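March, notebook 4, knot pull series

Start 08:40. Bench room at Torton, 21 C on the wall display, humidity 44 percent at start and 47 by noon. Humidity drift is larger than I want. Door was propped open for the delivery. Closed it at 09:15 and left a note on it.

Purpose: knot-pull strength of three braided threads, dry and after a soak in saline, to settle whether the low values in the February set came from the thread or from the grips. February used the old flat grips. Everything in this entry is on the capstan grips.

Stock. Padell delivered 3,000 cut lengths in the original order. Count in the drawer this morning was 2,454 before any were taken for this run. The drawer card agrees, so the card can be trusted again. Lot label copied onto the inside cover.

Plan: 234 pulls. Three threads (A, B, C), three conditions (dry, short soak, long soak), 26 pulls per cell. Short soak is 60 minutes, long soak is overnight at bench temperature. Pull order shuffled within each condition. Wet lengths stay in the covered dish until they are tied, and each goes into the grips within two minutes of leaving the dish.

Knot: surgeon's knot, one square throw on top, tied over the short rod. Ears cut to 3 mm. The rod has a burr near the left end that catches thread C. Dressed it with fine paper and wiped it down. Discarded the C lengths already tied on it and tied new ones.
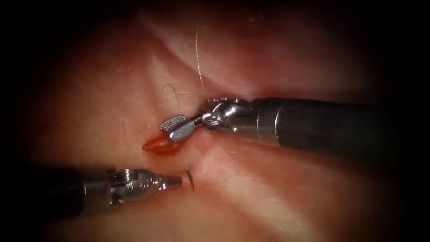
Right-hand jaws just above the incision, second instrument at lower left.

Load cell zeroed with the upper grip hanging. The Ukska unit wants a 20 minute warm-up, otherwise zero creeps upward for the first several pulls. I gave it 35. Checked with the 1 kg and 2 kg masses before the first pull and again after lunch, no change in the last digit either time.

Dry condition, all three threads, done by 11:50. Mean peak loads in newtons:
A 17.8
B 16.1
C 18.4
Spread on B is clearly wider than on the other two. Breaks on A and C are nearly all at the knot. B has several breaks at the capstan, marked with a g in the sheet. Those are grip breaks and get reported separately. Do not average them in.

Means above exclude the g rows. With the g rows left in, B falls to 15.3, close to the February figure. This supports the grips as the main cause in February, at least for B. It says nothing yet on A, where February was also low but no break positions were written down. Break position needs to be a required column in the sheet from now on.

Slippage: thread C slips before it breaks. The trace shows a sawtooth in the upper third. Peak is still the peak, but the extension numbers for C are worthless with a single square throw. Options are to add a throw for all three threads and rerun, or to drop extension from the report. I prefer dropping it. The Jafri procedure that we follow for knots asks for peak load only.

Short soak started 12:10, out at 13:10. First lengths felt stiffer to tie than expected. Thread B frays at the cut end when wet, so cut it long and trim after the knot is down.

Short soak means:
A 17.1
B 14.9
C 18.2
Two pulls on A were lost when the crosshead was started before the thread was seated. Replaced from spare lengths and noted in the sheet. Original row numbers kept.

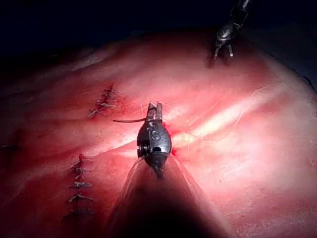 Can the dry and soaked values be compared if the room humidity changed during the day?
The comparison holds for A and B, where the drop after soaking is larger than anything a 3 point humidity change has produced in our earlier dry checks. For C the difference is 0.2 N, too small to call, and it should be reported as no measurable change.

Long soak dishes filled 15:30, lids on, labeled by thread, on the lower shelf away from the window. Saline from the same bottle as the short soak. Bottle is a third full, order another before the repeat.

Crosshead speed was 100 mm/min throughout. The February header says 50 in one place and 100 in another. The machine log would show which, but it has been overwritten. Treat the February speed as unknown and do not plot February on the same axes.

To do
Pull long soak set first thing, A then C then B within each shuffle block
Replace left capstan sleeve, groove visible under the loupe
Add break position column to the blank sheet
Correct the drawer card after the long soak set, including spares and the discarded C lengths
Ask Padell whether B has a coating change between lots

Unit off 16:20. Grips wiped with alcohol, masses back in the case.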